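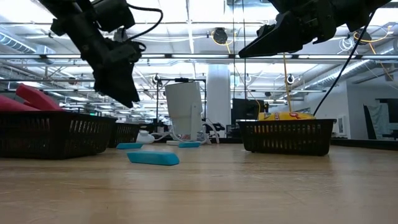

The sorting table, with the black baskets out and the teal blocks still to be put away.

Hello again from Parnum - progress report number two, and I've plenty to tell you!

The sorting table is the bit I'm happiest with. When I wrote in November we were working out of cardboard boxes on the floor, and my knees were not thanking me for it. Your grant has paid for the big wooden table (£1330 including delivery, a touch over what I'd put in the budget) and 22 slotted plastic baskets, which stack nicely and are easy to rinse out. Red things go in one, packets in another, and so on until the table's clear. It does mean a bit of shuffling when all the baskets are up there at once, but we're getting quicker.

Anas Haddad has been brilliant with the labels. He's done 18 so far and wants to redo the first few in bigger letters, so I've left that line of the budget open if that's all right with you.

Two things are behind. The shelving from Camport came with the wrong brackets and has gone back, and I still haven't had a price from Hafþórsson for the second table. I've chased them both. If the price comes in too high I'd like to move that money over to more baskets (around half of it, say) and keep the rest for lids.

Receipts are in the post to you. Do ring if any are missing - I had to hunt for the delivery one!

April 28, 2018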